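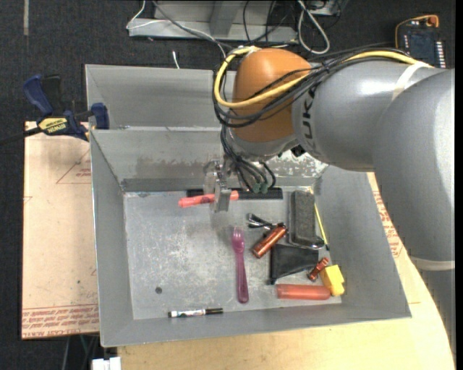

Can a machine do the chores yet? Frequently asked questions

Last updated April 22, 2025

Killow writes about household and small-shop automation for people who are thinking of buying some, or who have been told at work that some is coming. These are the questions we get most. The answers get changed when the machines change, which is less often than the headlines suggest.

GENERAL

Is there a robot I can buy that does housework?

There are robots that do one piece of housework. Floor vacuums and floor mops are the common ones. Lawn mowers are the next most common. Window cleaners and pool cleaners exist and work within limits. Nothing on general sale goes from room to room picking things up, putting them away, and then moving on to the laundry.

A dishwasher is a machine that does a chore, and so is a clothes dryer. They work well because somebody else loads and unloads them. The loading and unloading is the part that is still mostly done by hand.

Why is picking things up so hard?

A person reaching into a junk drawer handles a dozen small problems without noticing. Which thing is on top? Which end should I grab? Will it roll? Is it soft? Is it leaning on something that will fall over when I move it?

A machine has to deal with every one of those. Take a metal bin with a plastic fork in it, a couple of copper-colored cylinders, a yellow block, a black rubber wedge and a dry-erase marker. A fork is thin and lies close to the floor of the bin, so there is little for the fingers to close on. A cylinder can roll when it is touched off center. Rubber tends to drag. A block beside a cylinder leaves a narrow gap for a finger to go down. The objects are all ordinary and they all want a different approach.

What is bin picking?

Taking objects out of a container one at a time, when the objects have not been lined up first. In a factory the container is usually full of identical parts. In a warehouse or a home it is full of different things. The second kind is harder and is where most of the current work is going.

Has bin picking been solved for identical parts?

In many shops, yes. If the parts are rigid, not too shiny, and don't hook onto each other, a camera and an arm can empty the bin at a steady pace. Springs, wire forms and thin flat stampings still cause trouble because they tangle or stack tight.

What about mixed objects?

It can be done, with misses. In our own small test at the Cekthorpe workshop we gave a gripper 80 tries at a mix of household and bench items. It came up empty or dropped the object on 11 of them. A person would have missed none. Whether that is good enough depends on what happens after a miss. If the arm can look again and retry, a miss costs a few seconds. If the dropped thing is a glass, it costs a glass.

AT HOME

Could an industrial arm do my dishes?

It could be set up to move certain dishes from one fixed place to another fixed place. It would need to be bolted down, it would need a clear area around it, and you would need to keep people and pets out of that area while it ran. Many industrial arms weigh more than a refrigerator and are not built to notice that a child has walked up. We do not recommend putting one in a kitchen.

Can a robot fold laundry?

Slowly. Cloth has no fixed shape, so the machine has to work out what it is holding before it can do anything with it. Demonstrations on towels and T-shirts are good. Demonstrations on a full basket that includes fitted sheets and inside-out socks are rare. We would not plan around it.

Can it tidy a child's room?

Not in a way that saves you work. Sorting blocks into a tub from a clear floor is within reach of research machines. Finding the blocks under the bed is another matter, and so is knowing which drawing is trash.

What about the kitchen junk drawer?

Sorting small mixed items is close to the bin problem described earlier, with two extra difficulties. The drawer is shallow and crowded, and the owner has opinions. A machine can learn that pens go with pens. It has a harder time learning that the dead pen stays because it came from a hotel you liked.

Are the walking, human-shaped robots any closer?

They can reach places a fixed arm can't, and they can use stairs on a good day. Their hands have the same trouble as other robot hands. When you watch a video of one, check whether it is being driven by a person in another room and whether the clip has been sped up. Most companies say so in small print.

Should I wait before buying a robot vacuum?

No. They are a mature product. Get one that can be repaired, pick up your cords first, and expect to empty it more often than the box says.

IN THE SHOP

We are a small shop. Which jobs should we automate first?

Look for work that is boring and stays the same all week. Feeding one part into one machine is the usual first project. Palletizing closed boxes is another. Putting screws in at a fixed spot is a good third choice.

Leave these for later: cleaning up benches, sorting returns, packing orders where every order is different, and anything with loose cable or cloth.

Does the gripper matter more than the arm?

For most jobs, yes. Nearly any arm of the right size can get to the right spot. The part that touches the object decides whether it comes up. Two-finger grippers are good with blocks and cylinders and poor with thin flat things. Suction cups are good with boxes and bags and poor with sponges or anything porous. Some shops use both and swap between them, which adds time to each cycle.

What should we know about the bin itself?

More than people expect.

- Sloped sides let objects slide toward the middle, where the fingers can get at them. In a bin with straight walls, things come to rest against the side and stay there.
- A divider gives you two compartments but also gives the gripper one more wall to avoid.
- Fasten it down. A bin that shifts half an inch has put every object half an inch from where the program expects it. A bar clamp on the corner is enough while you are testing. Bolt it for production.
- Dull gray is a good color for the floor. Polished metal confuses many cameras.
- Deal with holes and seams. A small part will find them.

Do cables really cause that many problems?

Yes. The cables running along an arm bend every time it moves, and they fail from bending. They also catch on things. Leave slack at the joints, tie them where they don't flex, and run the arm slowly through its full reach before you run it fast. Jansen, a machine shop we visited in October, lost four days to one worn cable on an arm that was otherwise in perfect order.

How long does it take to set up?

The arm can be moving the first afternoon. Getting it to do the job unattended took 10 weeks at Ristden, and that was one part on one line. Most of that time went on the odd cases: a part upside down, two parts stuck together, an empty bin that the camera believed was full.

Will it replace the person doing the job now?

It usually changes what that person does. Somebody still has to fill the bin, clear the jams and check the output. If the plan has no hours set aside for that, the plan is wrong.

Is it safe to stand next to one?

Next to a large industrial arm that is powered and able to move, no, unless the cell has been assessed and the guarding is in place. Smaller arms sold for working beside people have limits on force and speed, but the tool on the end may not. A blunt arm holding a sharp part is a sharp machine. Ask for the written risk assessment for the whole cell.

ABOUT THIS PAGE

How do you decide whether a machine "can" do a chore?

We ask three things. Does it work on objects it hasn't been shown? Does it recover when it drops something? Can it go an hour without a person stepping in? Plenty of machines pass the first. The third is where most of them stop.

Do manufacturers pay you?

No. We have borrowed equipment for testing and sent it back.

When will you say yes to the question at the top?

When a machine can be put in front of a mess it has never seen - a sink, a workbench, a hall closet - and leave it better than it was, at a price an ordinary household or a four-person shop could pay. We don't have a date for that and we don't trust the ones we've been given.

Can I send in a question?

Yes, through the contact form. Tell us the chore, the objects involved and how much space you have. Please don't send us videos longer than a few minutes.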